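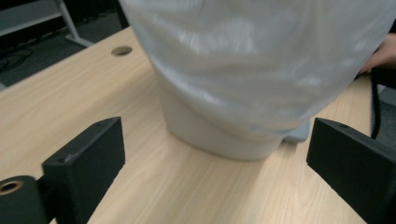
Paramétrer un parcours d'intégration dans Praromitz

Ce guide concerne les gestionnaires RH disposant des droits d'administration. Le parcours d'intégration regroupe les tâches à réaliser entre la signature du contrat et la fin de la période d'essai.

Prérequis
La fiche du salarié doit être au statut « Contrat signé ». Le responsable hiérarchique doit être renseigné, faute de quoi les tâches restent sans destinataire.

1. Créer le modèle
Ouvrir Administration > Parcours > Nouveau modèle. Saisir un intitulé et choisir l'établissement de rattachement. L'intitulé est limité à 46 caractères, espaces compris.

2. Ajouter les tâches
Chaque tâche comporte un libellé, un responsable et une échéance exprimée en jours par rapport à la date d'entrée. Une valeur négative place la tâche avant l'arrivée : -6 pour la demande de badge, par exemple. Le champ Consignes accepte 200 caractères.

3. Définir les relances
Par défaut, une relance part 2 jours avant l'échéance. Pour la désactiver, décocher Notification dans l'onglet Suivi. Les relances adressées au salarié ne partent qu'à compter de sa date d'entrée.

4. Affecter le modèle
Depuis la fiche du salarié, cliquer sur Affecter un parcours, sélectionner le modèle, puis valider. Les échéances sont calculées à ce moment. Toute modification ultérieure du modèle est sans effet sur les parcours déjà affectés.
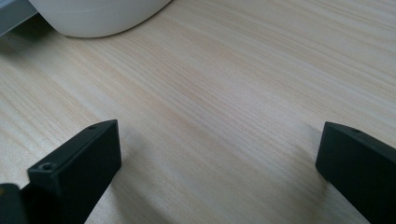 Lizeth Bedoya : Chez nous, la date d'entrée a été décalée après l'affectation et les échéances n'ont pas bougé. Faut-il supprimer le parcours et le réaffecter ?

Non. Ouvrir le parcours, menu Actions, puis Recalculer les échéances. Les tâches clôturées conservent leur date, les autres sont mises à jour.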